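Stidley Counter Project – progress report to the Gutton Fund
September 13, 2020
Prepared by Yu-na Moon, Ultex Catering

You asked for a shorter report this time, and also for more detail. I have done what I can.

The two-armed packing station, known on your paperwork as Work Item 4 and in the kitchen as Wi, now handles part of the morning order line. A person reads the ticket and checks it. The arms put the food on the tray. Our grant application said this would free staff for "higher-value tasks." So far the higher-value tasks have been refilling whatever the arms pick from and explaining Wi to visitors.
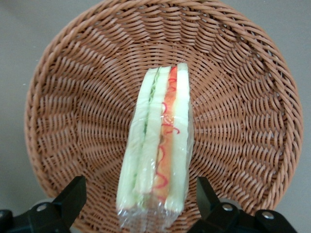
Staffing first, as that was the fund's main worry. No one has lost hours. Dong-geon Kang, who used to pack trays from the start of the shift, now runs the station and has a new job title that he refuses to say out loud. His wrists are better. He also reports being more bored than before, and I would ask you to take that seriously, because a bored operator stops looking at the sandwiches.

We have changed the rota so that station duty lasts 2 hours and then swaps with the hot counter. This was the staff's idea. Mine was a poster.
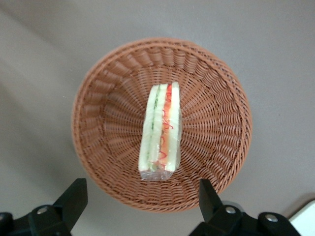
Sandwiches have taken up more of our budget than planned, and more of our patience. People pick one up without thinking about it, and we had never had to write down how. We now have a written rule for presentation: one wrapped sandwich to a basket, cut edge up, so the fillings can be checked by eye. With the red squiggles of sauce showing along the filling, the person on checks can compare it to the ticket at a glance. The loose flap of wrap at the end is still a matter of debate. Dong-geon wants it folded under. The supplier would like us to stop calling.

Training cost less than forecast and repairs cost more, so the two nearly cancel out. Of the $2000 set aside for counter fittings, $51 is left. Most of it went on racks and stands, bought twice after we learned that a layout people can reach is a different layout from one the arms can reach. 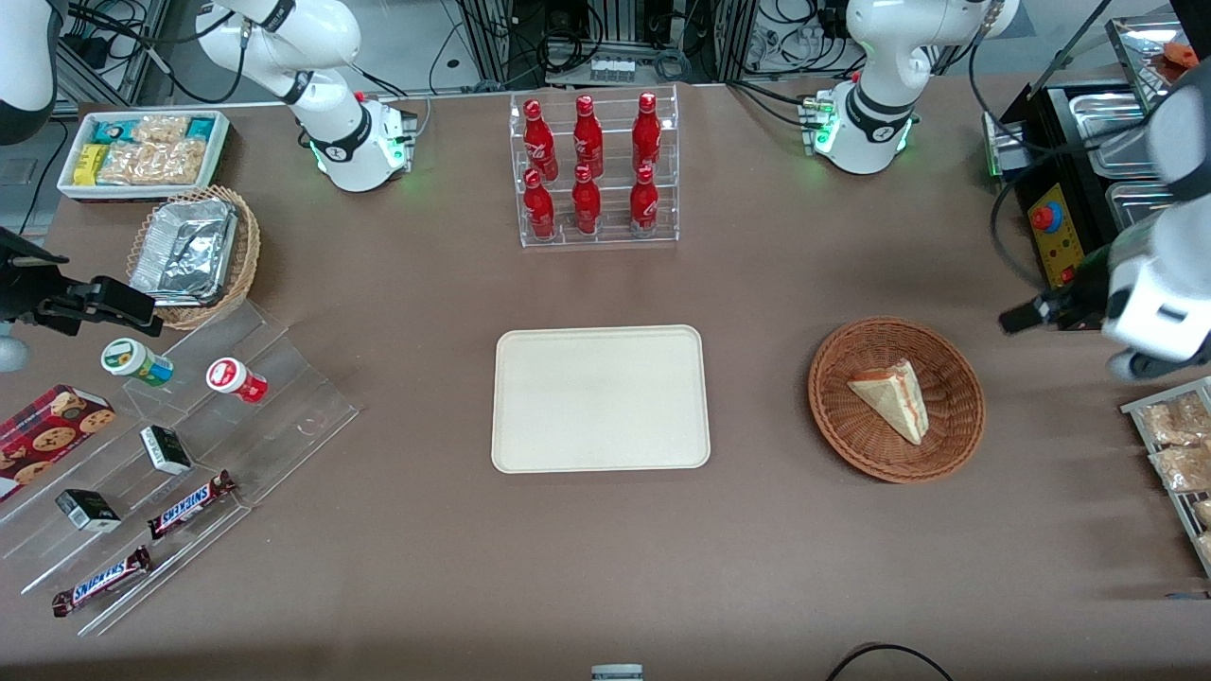 The staff survey came back mixed. The early shift likes the station. The late shift says it mostly inherits the cleaning, and they have a point. We are moving the wipe-down to the middle of the day and adding it to the paid hours, where it should have been from the start.

Still open: a second trained operator, a decision on the stop button drill – staff want it monthly, I had budgeted for yearly – and the noise complaint from the office upstairs. The next report is due in December.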